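Ostix Bench – simulation and planning software for two-handed robots

Supplied by Cimdale
Page last revised 2/22/18

If you have ever tried to teach a pair of robot hands to share a worktop, you will know how quickly the afternoon disappears. One arm wants the board, the other arm is already reaching over it, and before long you are standing there with your finger on the stop button and a cup of tea going cold. Ostix Bench was written for people in just that position, and we are very fond of it here.

It's a desktop package that lets you build a table-top job, plan both arms together and run the whole thing in simulation as many times as you like before any real motor turns. You lay out your surface, drop in objects from the library (200 of them come with the standard licence, most of them kitchen and workshop things), and tell each hand what it is meant to pick up. The planner then works out paths for both arms at once and keeps a clear gap between them, which you can widen or narrow as you please.

Jailson Tavares wrote the first version of the grasp editor, and it is still the part customers write to us about most often – usually kindly! You can drag each finger to where you want it, save the result as a named grasp and use it again on anything of a similar shape. Igor Chmielewska looks after the viewer, with its choice of fixed and arm-mounted cameras, and is always glad to hear which angles you find yourself wanting.

What you get with the standard licence:
Two-arm planner with adjustable clearance
Grasp editor for hands with up to 5 fingers
Batch runner, up to 2,000 trials in one queue
Replay viewer with step, slow and loop
Perception tester, for trying your own object detector on rendered views
Installation on 3 machines
Printed handbook, spiral bound so it lies flat 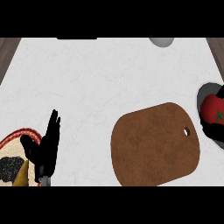 Simulated worktop in Ostix Bench, with one hand open at the left and a red, star-marked object at the far right.

Surfaces and object textures can be swapped from the side panel without touching your plan, so you can see how your detector copes with a busier print or a paler table. The Trịnh texture pack is sold separately and works with both the standard and classroom licences.

Customers moving over from Dralgate can bring their arm models across with the import tool, though saved grasps will need to be made again for now. We hope to have that sorted in the June update, which will be free to all current licence holders.

Do get in touch before ordering if you are unsure whether your arms are supported. Send us the make and model and we will gladly look it up for you.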